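Ticket: Tischabräumen im Pausenraum, Station Burholm
Status: in Bearbeitung
Gemeldet von: Arne Brandes

Liebes Team von Ulura, erst einmal danke für die schnelle Rückmeldung am Dienstag, damit hatte ich gar nicht gerechnet! Seit Februar läuft bei uns der Abräumdienst mit den beiden Armen, und im Großen und Ganzen sind wir froh darüber. Nach dem Krebsessen bleibt aber regelmäßig der Ablauf stehen, Meldung 2050, Greifziel unklar.
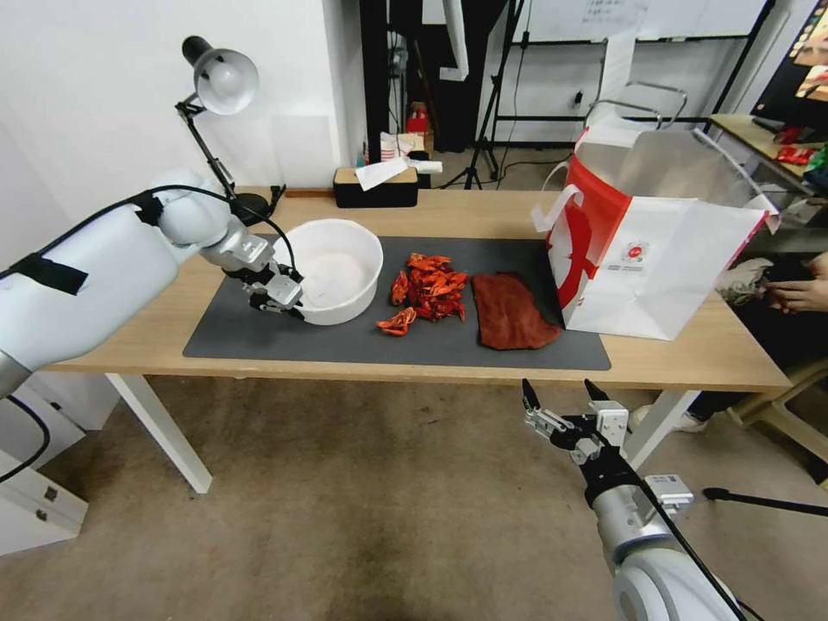

Ich habe die Greifkraft zuerst auf 50 Prozent gesenkt und dann wieder auf 100 gestellt, ohne Unterschied. Ein Neustart hilft, kostet uns aber mehr als 30 Minuten, und in der Zeit steht dann doch wieder jemand mit dem Lappen da (meistens ich, was ich gar nicht schlimm finde).
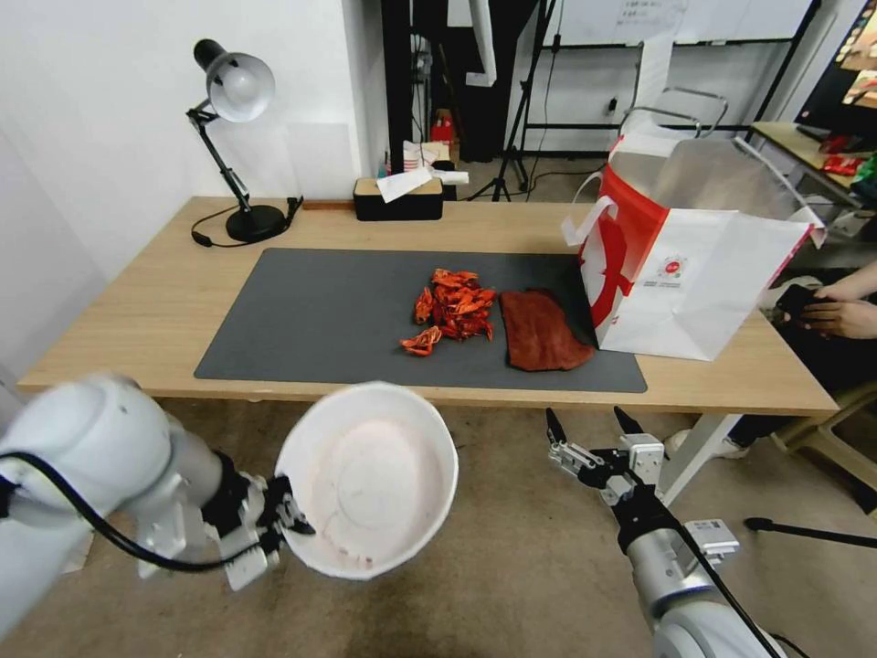
Chaudhry: Danke, Arne, das kennen wir aus Fernulholm. Schalen und Tuch bitte in der Aufgabenliste trennen, erst das eine, dann das andere. Und wie kommen die Kolleginnen und Kollegen damit zurecht?

Die Trennung habe ich gleich eingetragen. Zu den Leuten: Früher ging der Putzplan reihum, und beim Wischen wurde geschwatzt. Jetzt bleiben viele einfach sitzen, die einen genießen das sehr, den anderen fehlt ein bisschen der gemeinsame Handgriff.

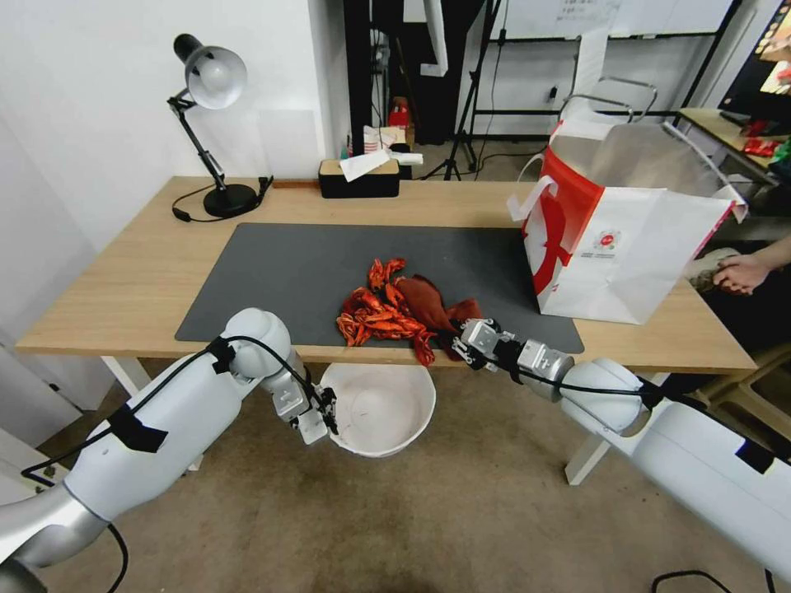
Außerdem fragen mich jetzt alle, wenn etwas klemmt, dabei bin ich eigentlich für die Disposition zuständig. Eine kurze Einweisung für die Spätschicht wäre uns deshalb wirklich viel wert, gern auch am Telefon.
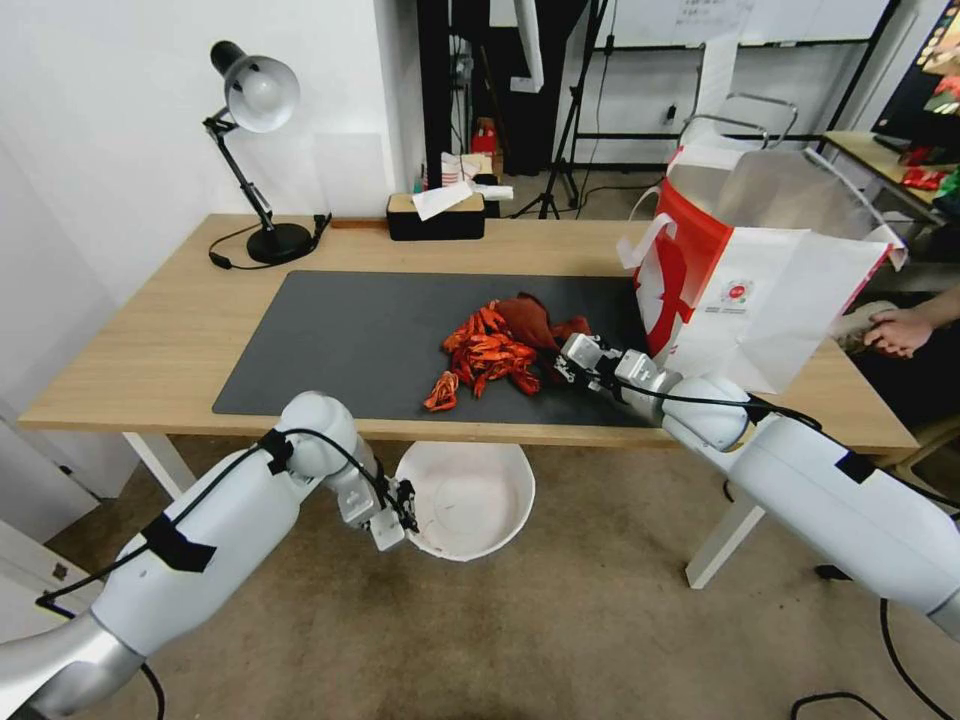
Nächste Schritte

Ulura prüft das Protokoll zur Meldung 2050. Ich lasse die getrennte Liste bis zum nächsten Krebsessen laufen und trage das Ergebnis hier ein.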